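Review: Wotedov Kitchen Pack, with the Hovthorpe rulebook
Posted May 12, 2026

We bought the Wotedov Kitchen Pack in November to check arm programs before they go anywhere near a real counter. It is a set of simulated kitchens, a library of dishes and utensils, and a rulebook written by Hovthorpe that tells you how a bowl-moving test should be set up, run and logged. The kitchens are what you see on the sales page. The rulebook is what I use most, so most of this review is about that.

It runs to 20 pages and is easy to read. Each rule is a sentence or two, followed by what to write in the log. The ones that changed how we work are these. Fix the start position of every object before the first run and save it with the results. Keep every failed run. Record from a room view and a wrist view on the same clock. Do not change dish textures partway through a batch. If a person has to reset the program by hand, that run is marked as assisted and stays out of the success rate.

The two-view rule sounded like extra storage for no gain, and I skipped it for the first 600 runs. I had to do them over. From across the room, a gripper above a bowl tells you very little about where the fingers are against the rim.
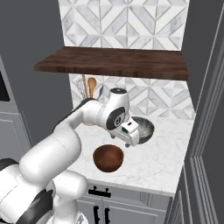
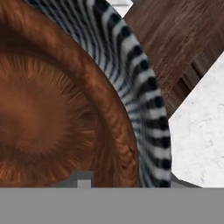 Storage did go up, but the pack lets you save the wrist view at a lower size, and that has been good enough for checking rims and edges.

The texture rule is also worth following. The dish library has plain finishes and some loud ones, and a program that does well on plain bowls can do worse on patterned ones. Hovthorpe asks you to report the two groups apart. Our numbers looked worse once we did that, and they were more useful.

Setup took an afternoon. The loader from Nair that comes with the pack is slow on first start, then fine. We have logged 3,782 runs so far and lost 700 of them to a bad clock setting, which was my mistake. The rulebook has a check for it on the second page.

Some complaints. The rules on speed near the counter are thin. There is a limit for free movement and a limit for contact, but the last bit of the approach is left to you. We wrote our own line for that and put it in the log header. The rulebook also says nothing clear about stacked or nested dishes. I asked Pudadport, the seller, and was told it would be covered in the next edition, with no date given.

One more thing for buyers - a pass under these rules is a pass in simulation. The rulebook says so on its first page and asks for a separate safety review before any real arm is switched on. We follow that, and I would not buy the pack hoping to skip it.

Four out of five. I took the point off for the gap on approach speed.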